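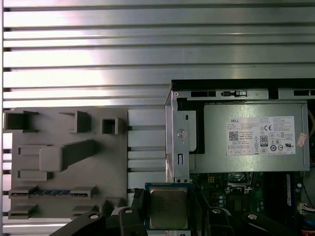
Birdie Villanueva had been repairing sewing machines for 11 months when she took over the shop in Ollville from the man who taught her. She had planned on a longer apprenticeship.

"He wanted to move closer to his daughter, and he asked if I wanted the keys," she says. "I said yes before I asked what the rent was."

The shop is called Wirnora, a name she kept because it was already painted on the window. Last year she took in 479 machines. Most were home models from the sixties and seventies that had been sitting in closets.

"People think the motor is dead," Villanueva says. "Usually the old oil has turned to glue. I clean it out, put in fresh oil, change the needle, and set the tension. That covers more than half of what comes through the door."

She charges a flat $225 for a full service on an older machine, and says a few customers leave when they hear the price. She doesn't argue with them. Newer machines are harder to quote. Some have plastic gears that are no longer made, and she has to buy a second machine for parts.

November is her busiest month. Quilters want their machines back before the holidays, and costume work comes in from two high schools. Last November she stopped taking drop-offs for a week to catch up.

Her part-time helper, Ezekiel Ostrowski, came to the trade from bicycle repair. He handles treadle machines and anything with a leather belt.

"I'd never sewn a thing," Ostrowski says. "Birdie made me hem a pair of curtains before she let me touch a customer's machine. They were bad curtains, but I understood what the feed was supposed to do."

Villanueva still sews every machine out on denim, then on a thin cotton, and staples both samples to the ticket. She writes down the stitch length and the thread she used, so that a customer who has trouble at home can start from the same settings.

She is not looking for a bigger space. She would like a second bench, and she wants to learn industrial sergers, which she now sends to a shop two hours away.

"I turn those down every week," she says. "I'm tired of writing out somebody else's phone number."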